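Home Opinion Money Home and Garden Letters Archive Sign in

The trade-in voucher is doing very little for the planet

In September a card came through my door from Tostari, the electrical chain, inviting me to "retire" my old computer. In return I would get a voucher, to be spent in the shop, and the knowledge that I had done something for the environment. There was a drawing of a leaf. The leaf was larger than the print explaining how long the voucher would last.

I have nothing against vouchers. I have spent plenty. What I object to is the word retire, which suggests a long career and a failing back, when the machines most people hand over at these counters start up in the morning and do what they're asked. Somebody has decided they are old, and the rest of us have gone along with it.

I took the card seriously enough to go and ask. The young man at the desk was perfectly pleasant. I wanted to know what would happen to my computer once I had left the building, and he said it would be recycled responsibly. I asked whether that meant somebody else would use it or whether it would be broken up. He said it depended on condition. I asked who judged the condition, and he said a partner. I asked which partner, and he went to find a leaflet, and the leaflet had the leaf on it again.

Perhaps the partner does splendid work. I would like to think so. But a shop that really wanted old machines kept going could say, on the same card, how many of them went to another owner last year and how many went into the shredder. Those are the only two numbers that matter and neither was there. The value of the voucher was printed three times.

Reuse and recycling get treated as one word these days, and it suits a lot of people that they should. Recycling a computer means smashing or stripping it and getting some of the metal back. Some, mind you. The energy that went into making the chips doesn't come back, nor does the labour, nor does the water. Reuse means that somebody else switches it on. One of these keeps a thing in the world and the other gets rid of it tidily. A household that swaps a working computer for a new one and has the first one pulped has not saved anything. It has bought a computer.
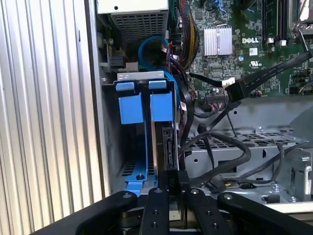
Inside an open Dell tower.

The usual reply is that new machines use less electricity, and so they often do. Then you ask how much less, and over how many years, and whether anybody has taken off what it cost to make the new one in the first place. I have asked this of salespeople and of a man from the council's waste team, and I have yet to get the sum done in front of me. It may come out in favour of the new machine for an office that leaves everything running all night. For a woman who writes letters and pays her gas bill, using the thing for an hour after tea, I'd want to see the working.

Then there is software. I'll grant the point about security, as I'd rather my bank details weren't floating about. A computer that no longer gets its fixes is a worse thing to have on the internet than one that does. But look at who sets the date. The company that says your machine is finished tends to be on good terms with the companies waiting to sell you the next one, and the date arrives with remarkably little argument. If a car maker announced that every one of its cars would be unsafe after a certain spring, even with good brakes and good tyres, we would want to know what it had done to them.

It isn't confined to computers. I own a Sirkaton room thermostat. It cost me more than a thermostat ought to, and for that money I could turn the heating on from a train, a thing I have done twice. Last winter the app told me that my model was "moving to legacy". As far as I could make out, the box on the wall was exactly as good as it had been the day before. The boiler still listened to it. What had moved was Sirkaton's interest in me. A relative's Tratosport watch went the same way, and she now has a very handsome bracelet that tells the time once you've dismissed the message.

People who complain about this get called nostalgic, and I'd like to see that one off. I don't think things were made better when I was a child. Our television spent half its life with its back off and smelt of hot dust, and my father swore at it in front of guests. Plenty of rubbish was sold then too. The difference is that when it broke you could generally find out what was wrong, and there was a shop in the next street with the part hanging on a hook. It might be the wrong part. You went back and changed it.

What surprises me about the ordinary desktop computer is that it remains one of the few things in the house still built in that spirit. There are screws. There are plugs that go in one way round. A drive can come out and a bigger one go in, memory can be added, and if the power supply gives up you can get another. Compare that with the thin laptop, where the battery is glued down and the memory is part of the board, and a spilt cup of tea is a death in the family. The desktop is also the machine that the trade-in cards seem keenest to get out of our spare rooms. Draw your own conclusions, though I will admit that dust and size play a part.

Rebane, who make the laptop I'm typing on, have a page on their website headed "Our repair promise". I read all of it, which took a while, and the promise seems to be that they will look at the laptop. A new battery, fitted, was priced at close to what I'd seen the same model going for second-hand. I rang to ask whether I might buy the battery and fit it myself, and was told that this could affect my experience. I am sure it could. My experience at present is that the thing dies if I carry it into the kitchen.

Now, a fair-minded person will say that the public are not innocent. Quite right. We like new things. We say the old one is slow when what we mean is that we saw a nicer one. I have done it myself, with a kettle, and I knew at the time. If somebody wants a new computer and can pay for it, I wish them joy and would not dream of standing in the doorway with a placard. My quarrel is with having the purchase dressed up as a good deed, so that a person who would have been content to carry on feels slightly grubby for doing so.

The town I live near had a scheme, run out of a former bank, where old computers were cleaned up and passed on to families who hadn't got one. In its best year it placed 400. It was never fashionable and the carpet was terrible. It closed when the rent went up by 3,000 pounds, a sum that wouldn't, I imagine, cover the leaves on the Tostari cards. I went in once for a mouse and came out with a mouse and a long explanation of thermal paste. There is a shop selling phone cases in there now.

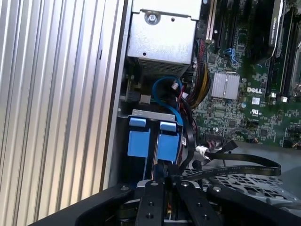 Is a second-hand desktop safe to give to a child for homework?
Generally it is fine, provided that it still gets security updates and the previous owner's files have been properly wiped before the child sets up an account.

That sort of plain advice used to be given over the counter of the old bank, free, to anybody who wandered in. You can find it online, I know, somewhere among the adverts for cleaning programs you don't need. It is not the same as having a person look at your machine and tell you it's all right.

What would I do about it, since people always ask? Very little that is clever. I would make the maker print on the box the date up to which the thing will be looked after, in letters as large as the price, and hold them to it. I would have every trade-in scheme publish how much it passes on whole and how much it breaks up. If the answer is that nearly all of it is broken up, then call it a disposal scheme, and let people decide whether they want a voucher for that. And I would let small outfits like the one in the bank have first pick of what comes over the counter, before the partner arrives with the lorry.

I don't expect any of it. There will be a consultation, and the firms will say that customers are confused by too much information, and we'll get a new symbol to go beside the leaf. There are already so many symbols on the bottom of my toaster that the name of the maker has been pushed round the side.

In the meantime, if a card comes through your door, try a few things before you go. Delete what you never use. See whether more memory can be put in, and what it costs. Ask a neighbour's teenager, who may enjoy it. If it is still hopeless after that, ask the shop where it goes, and keep asking past the leaflet. Mine is still in the back bedroom. It takes its time starting up, and I put the kettle on while it does.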